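Rukska Party Pack for Dendard

The Rukska Party Pack is back in the Dendard item shop, and it's bigger than the one we had last December! If you've ever tried to run a guild party in the harbor square and spent the whole evening shouting over other people's pet duels, you'll love what's in it.

Each pack opens a private copy of the Rukska lantern hall with room for 40 players. The host gets a stage, a dance floor, a working prize wheel and 100 lantern tokens to hand out as prizes (tokens can be traded at any Zamfir stall, same as always). There are 23 songs in the jukebox now, including the old ferry theme so many of you wrote in about. Hosts can also name 2 helpers who can mute, move and invite guests, so you can finally take part in your own costume contest!

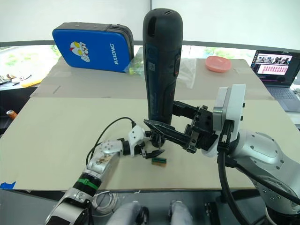 Oana Tănase hosted her spring hide-and-seek with the new pack and wrote to us that the helper roles made all the difference, though she'd like the wheel to spin a little faster when there's a long line. We've passed that on to the Rovitum team, who make the pack, and they're already playing with the speed.

The hall stays open until the host closes it or logs out, so late arrivals in other time zones aren't left standing at the door. Guests don't need to own anything. They click the invite, pick a lantern color and they're in. Pets are welcome, mounts have to wait in the yard.

What you get:
Lantern hall, private copy
Stage and dance floor
Prize wheel
Jukebox
Host hat (can be dyed!)
100 lantern tokens

Needs a Dendard character of level 2 or higher to host. Packs can be gifted to friends from the mailbox screen, and unused tokens stay in the host's bag after the party.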